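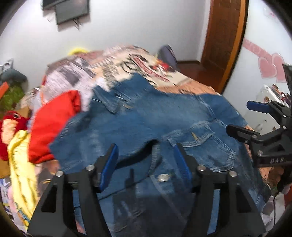
第六讲 双手夹爪示教数据的处理与衣物折叠策略

本讲内容:时间对齐、位姿恢复、夹爪开度、动作表示、策略执行。
课前阅读:第五讲讲义第三节(相机标定),Illska 工具包说明的“录制格式”一章。

6.1 任务设定

折叠一件摊在床面上的短袖牛仔上衣,由两只手持夹爪示教,之后把学到的策略放到双臂平台上运行。本讲只讨论软件部分,夹爪的机械结构见附录 B。

衣物与前几讲的刚体有两处差别。第一,没有一个六维位姿能够描述它的状态,领口、袖子、前襟可以各自处在不同位置。第二,床单、毯子与衣物都是布,颜色和花纹可能互相干扰,靠背景差分做分割基本不可用。因此我们不做显式的状态估计,策略直接以图像为输入。

课程使用的数据集叫 Clusdale,共 1,160 多段示教,分布在不同房间。每段包含左右两路腕部图像、两路惯性测量数据和夹爪开度。作业只用其中的 237 段,全部为上衣类。

6.2 时间对齐

两只夹爪各有自己的时钟。录制开始时两边的时钟差可以到几百毫秒,录制过程中还会慢慢漂移。Illska 的做法分两步:

(1)粗对齐。每段开头有一个两爪相碰的动作,在加速度模值上表现为一个尖峰,取两路尖峰的时刻差作为初值。
(2)细对齐。以左路为基准,对右路时间戳做线性拟合,同时估计偏移和斜率。

图像统一重采样到 20 Hz。惯性数据保留原始频率,只在位姿优化时使用。注意图像时间戳取曝光中点,不是取帧到达主机的时刻。去年有几组同学用了到达时刻,结果动作整体滞后,训练损失看不出问题,上机后夹爪总是在布料已经滑开时才闭合。

6.3 位姿恢复

每只夹爪的轨迹由视觉惯性里程计给出。衣物操作中有三种情况容易丢失跟踪:

a. 夹爪贴近布面,画面大部分被单一颜色的布料占据,特征点太少。
b. 提起布料时,布面上的特征点随布运动。缝线、口袋边、纽扣都是很好的角点,但它们不静止,会把相机位姿带偏。
c. 另一只夹爪进入画面。它自身的螺钉和字样也会被提成特征点。

处理办法是加掩膜。自身夹爪在图像中的区域随开度变化,用开度查表得到;另一只夹爪用一个小的分割网络检测;布料区域不做硬掩膜,改为降低权重,初始权重取 0.3。墙面、门框、家具边缘这类静止结构通常位于图像上部,鱼眼镜头视场大,即使夹爪贴得很近也常常能看到一部分,建图阶段应优先保留这些点。

两只夹爪的相对位姿单独估计。先用扫描视频建立房间地图,再把左右两条轨迹分别重定位到同一张地图上。重定位失败的段落标记为 lost,不参与训练。Clusdale 的上衣类中有 23 段属于这种情况,已经从作业数据里去掉。

6.4 夹爪开度

开度由图像测得,不使用编码器。指尖内侧的蓝色垫片与多数背景差异明显,但遇到蓝色牛仔布时,单用颜色阈值会把布面一起选进来。作业代码里的函数 estimate_width 先在标定得到的指尖运动弧线附近取一条窄带,再在带内拟合垫片的直边,由左右两条边的位置查表换算成开度。

夹住多层布料时,手指会有弹性变形,测得的开度比空载时同样指令下的开度大。这个差值里有抓取力的信息,不要把它滤掉。滤波窗口不超过五帧。

6.5 动作表示

动作定义为当前夹爪坐标系下的相对位姿序列,加上目标开度。不使用世界坐标系下的绝对位姿,原因见第四讲。旋转用六维表示,即旋转矩阵的前两列,网络输出后再做正交化。

双手任务还需要一个量:右爪在左爪坐标系下的位姿。它作为观测输入,不作为动作输出。去掉这一项后,单手动作仍然合理,但两手拉平下摆时的间距不稳定。

策略网络叫 Urness,结构为图像编码器加扩散动作头。观测取最近两帧,一次预测 16 步,执行前 8 步后重新预测。

思考:执行步数减为 1 会怎样?抓起袖口之后,布料悬空的阶段图像变化很大,相邻两次预测可能选到不同的折法。请结合多峰分布说明。

6.6 执行与延迟补偿

上机时由 Albers 执行节点负责下发指令。它维护一条带时间戳的目标队列,节点的主循环如下:

读取最新图像及其时间戳 t0
调用策略,得到从 t0 开始的动作序列
取当前时刻 t1,丢弃 t1 之前应完成的动作
将剩余动作与旧队列在重叠区间内线性混合
检查双臂最小间距、关节速度和工作空间边界
下发

姿态的混合使用球面插值。检查不通过时,节点保持上一目标,不做投影。投影到可行域边界看上去平滑,但在两爪靠得很近时,两边同时被推开,会把夹着的布料扯紧。

床面是软的。夹爪下压时床垫会下陷,示教中手的高度可能低于静止时的布面高度,这在数据里不是错误。工作空间下边界应留出余量,并在腕部设置力阈值。力超过阈值时只撤回竖直方向的分量,水平运动照常进行。

6.7 失败的记录方式

评测时除了记最终结果,还要记失败发生的阶段。统一用以下代号:

G1 没有夹到布
G2 夹到的层数不对(常见于衣襟和袋盖处)
G3 连同下面的毯子一起夹起
T1 提起或移动中滑落
F1 折线位置偏差超过三指宽
S1 安全检查中止

G2 和 G3 从腕部图像上不易分辨,需要对照侧面相机的录像。填表时如果看不清,写“不确定”,不要猜。

6.8 作业

一、补全 align_clocks 函数,画出任意五段的残差曲线。斜率一项去掉后再画一次,放在同一张图上。

二、在给定的三段牛仔上衣数据上运行位姿恢复,分别使用无掩膜、硬掩膜和降权三种设置,比较轨迹终点与地图重定位结果之差。写明你用的权重。

三、修改 estimate_width,使它在一侧垫片被布料完全遮住时仍能给出结果,同时输出一个置信度。遮挡期间开度是否可以假设左右对称,请用数据说明。

四、(选做)在仿真中给执行节点加入 100 毫秒的图像延迟,记录有补偿和无补偿两种情况下的 G1 次数。

代码和报告打包提交到课程网站,报告不超过四页。图的坐标轴要标单位。第二题运行时间较长,请不要在登录节点上跑。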